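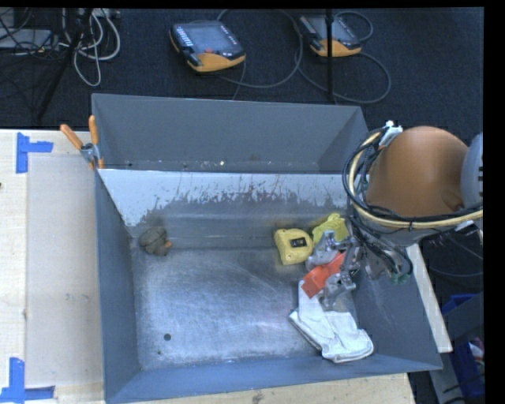 The Two Bins

My mother kept the store open for 34 years, and when she closed it she wanted everything gone in a week. I drove over from Cumia on the first morning with a thermos and some trash bags. My brother was already there. He had propped the door open with a can of floor paint and was standing in the first aisle with his hands in his pockets.

"Where do you want to start?" he said.

"Where did she say to start?"

"She said the back."

The back was where things went when they didn't have a place. Customers brought in returns, and the returns went to the back. Boxes split, and whatever was in them went to the back. Most of it had ended up in two gray metal bins on a wooden table. They had come out of the old Qureshi cannery before either of us was born. The sides sloped, so you could scrape everything toward you with one hand. The bottom of the front one had been scraped that way so many times that it shone.

When we were kids we were paid by the bin. She would send us back there after school, and we would take things out one by one and decide what they were. If we knew what something was, it went back on the shelf. If we didn't, we walked it up to the register and asked. She always knew. She would look at it over her glasses for a second and say "toilet" or "screen door" or "that's a piece of somebody's lamp," and then turn back to whoever she was waiting on.

"I'll do the front one," my brother said.

"You always did the front one."

"So I'll be fast."

He wasn't fast. He picked up a hinge and opened and closed it. He found a roll of picture wire and wanted to know if I thought it was still good. I told him wire didn't go bad. I had my own bin half sorted into coffee cans while he was still making up his mind about the wire.

Around ten our mother came in. She had on her coat and her good shoes, because she was going on to the bank in Zendham. She didn't take the coat off. She looked at the cans and moved one of them a few inches to the left.

"What's going to happen to the table?" she said.

"A man's coming for it," my brother said. "The one from Clavider Salvage."

"And the bins?"

"He wants those too. He'll give you 41 dollars for the lot."

"Forty-one," she said. "What kind of a number is that?"

"I asked for fifty and he said thirty. It went on from there."

She put her hand flat on the rim of the back bin and left it there. I thought she was going to say something about our father, who had carried the bins in. He had carried them in with a neighbor, and the neighbor had hurt his back and talked about it until he died. It was one of the stories we had. She didn't tell it. She reached in and took out a short brass thing with threads at one end.

"You have this in with the faucets," she said to me.

"Isn't it a faucet?"

"It's off a gas stove." She dropped it in a different can. "You'd have sent somebody home with that."

"We're not sending anybody home with anything, Mom. It's all going to the salvage man."

"Well, he should know what he's getting," she said.

She stayed and sorted with us, standing up, with her purse on her arm. She was faster than both of us put together. She hardly looked. I had forgotten that about her, how her hands went ahead while she talked about something else. She talked about the bank, and a woman at the bank she didn't like, and whether the parking lot there would be full. The cans filled up. A customer came in the front, an old man who hadn't heard we were closed, and she called out to him without turning around that furnace filters were on the left and he could have them for nothing.

"How many can I have?" he called back.

"How many furnaces have you got?"

He took 4 and put a five-dollar bill on the counter anyway. I found it there later under the stapler.

By noon my brother's bin was down to the dust and the small stuff, the bits you couldn't call anything. When we were kids that was the part we fought over, because once in a while there was a dime. He bent down and ran his finger along the seam at the bottom.

"Anything?" I said.

"Crumbs."

"Of what?"

He looked at his finger. "I don't know. Packing. Somebody's lunch."

"I never let you eat back here," our mother said.

"You never knew about it."

"I knew about it," she said.

She looked at the clock then and said she had to get to Zendham before the line got long. She took a rag off the nail and wiped her hands, each finger, and hung it back up. She went out through the front, past the old man, who was still reading the side of a filter. We heard her tell him to get the pleated kind.

My brother and I ate our sandwiches leaning on the table. He said he might call the man at Clavider and tell him the bins weren't for sale.

"Where would you put them?" I said.

"The garage."

"And put what in them?"

He thought about it. He lives by himself and keeps a very clean garage. He has a pegboard in there with the outline of every tool drawn on it in marker, so you can see right away what's missing.

"I could put things in them," he said.

The man came at three with a flatbed and a boy to help him. He was polite. He looked at the cans and asked who had sorted them, and my brother said all of us had. He counted the money out onto the table in front of us, a twenty, another twenty, and a one. Then he wanted to know about the bins, and whether we could tip one so he could see the underside.

"Just the table and the cans," my brother said.

"You told me the lot."

"I know what I told you."

The man looked at me. I went and got the broom. When I came back they had settled on 3 tens, and the boy was carrying out the coffee cans with his arms around them, walking slow so he wouldn't spill.

We set the bins on the floor while they took the table away. There was a lighter patch on the boards where it had stood, and a pencil, and a marble that my brother said was his. Then we each took an end of the first bin. It was heavier than I'd expected. I walked backward, and he told me where the step was.

Posted October 30, 2021

Comments (4)

pinecone_reader: My grandfather had a feed store and my cousins and I sorted staples from nails for a penny a handful. I could smell this one. Thank you!

Backporch: Wait, so did the mother want them to keep the bins or not? I read it twice and I think she did, but my husband says she only wanted the cans to be right.

two_left_mittens: "How many furnaces have you got?" I laughed out loud, that's my mother exactly.

oldtimer_k: Good story. A stove fitting in with the faucets would have gotten me fired at my first job. Is there going to be a longer version?

Contact | Submissions | © 2021 Cumia Story Page. All stories remain the property of their authors. | Back to top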